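Khaemba Help Exchange > Data Collection > Bimanual Tasks

Print this thread | E-mail this thread

Room tidying episodes: when does an episode start and end?

Posted by Kanini Kariuki

We are recording teleoperated demonstrations of a litter pickup task in a furnished bedroom. Two arms, a lined wastebasket, a few items on carpet between the bed and the sofa. We have 427 episodes so far and the policy trained on them does poorly near the bin. The left gripper goes to the rim and hovers. Head camera view at the bin:
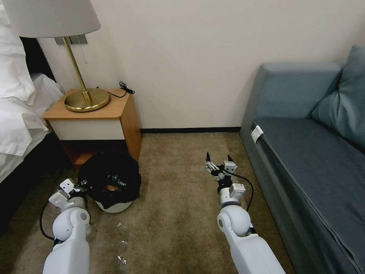
Operators currently start recording when they feel ready and stop when they think the floor is clear. Bin position and liner shape differ between episodes. Should I fix the bin in one spot, or cut the episodes differently?

Replies

Posted by Tumaini Ondieki

Fix the bin. Tape the floor and put it back each time.

Posted by Gladys Mutiso

I would not fix the bin. A policy trained with one bin position learns that position, and you will find out the first time the bin gets moved. Vary it on purpose, from a written list of 16 placements, and log the placement in the episode metadata.

The hovering is more likely a labeling problem. If operators pause over the rim while deciding what to do next, those idle steps are in your data and the policy reproduces them. Plot joint velocity for one batch and look for flat segments with the left gripper near the bin. Trim them, or keep them under a separate tag.

For the start condition, use a fixed rule: all items placed, both grippers open, both arms in view of the head camera. I also vary the item types within a layout. A small bottle, a red packet, a crumpled paper bag and a flattened snack wrapper need different grasps, and the wrapper is the one that will fail.

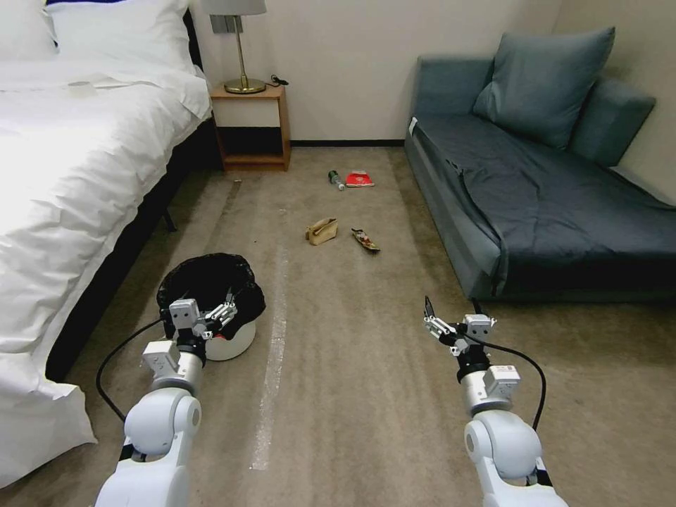 Split by item as well. One item picked and released is one segment, and the full room is a chain of segments. Score each segment separately. Scraps of clear film left on the carpet should count as a miss, and you need to tell operators that before the session, because they will disagree about it afterward.

For the liner, reshape it by hand at reset but don't aim for the same shape. Only check that the opening is clear.

Posted by Mutua Shirima

Agree on segments. We cut ours to 8 seconds max and it helped. Also check your gripper timestamps against video, ours were off by 2 frames.

Related threads
- Wrist camera exposure near white bedding
- Resetting deformable items between episodes
- Triketti log converter drops the last segment
- Operator fatigue and idle time

This site uses cookies to keep you signed in. Manage cookie settings.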